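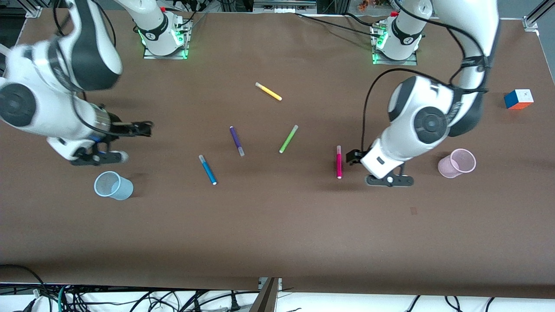
Slide 1: Felt-tips on brown paper, light blue mesh cup to the left.

Good afternoon, and thank you for coming back so promptly after the tea. I'll leave this one up while I talk, so please look at it whenever you get tired of looking at me.

[wait for the door]

My subject is the pen table. Every craft room has one, and when we opened ours at Ronside I gave it less thought than the curtains. We had brown paper on the table, a big tin of pens, and a great deal of goodwill. By July I was spending the end of every session hunting for caps, and I began to wonder if there was a kinder way to go about it — kinder to the pens and to my knees.

So, first thing, the paper. Brown paper covers a multitude of sins and the colours show up nicely against it. Look how easily you can pick out the yellow, the purple, the lime green. On our old patterned oilcloth a pen could vanish for a week. We buy ours from Vostau on a long roll, and I change it when there's more drawing than paper.

Second thing, the cup. I do like a mesh one. You can see what's in it from the side, the fluff falls through the bottom, and it weighs next to nothing for small hands. Ours used to be a deep tin that held 24 pens, and the children would simply tip it out to find the blue. (Pause here, the teachers usually laugh.) Now we put out a handful at a time and keep the rest in the cupboard.

Third thing, and this is the part I get letters about, how they go back. I ask for one pen at a time, starting with whichever is nearest the cup. Going by the slide I'd take the blue, then the purple, and work my way across to the pink at the far side. Some of the little ones prefer to go by colour, or to save their favourite until last, and I've stopped arguing. Check the cap with a gentle push before it goes in.

[if running late, skip to the costs]

People ask whether pens should be stored tip up or tip down. I've tried both, and lying flat in a drawer as well, and I must say I couldn't see much in it. A cap that clicks matters far more.

Costs, very quickly. Last year we got through 400 pens, and the Halta order form has a box for 1000, which I have looked at with some longing. The cups were 2 pounds each and we've not had to replace one yet.

Order forms are by the urn, and I've left a few offcuts of the brown paper there too if you'd like to feel the weight of it. Questions now, please, and do speak up at the back.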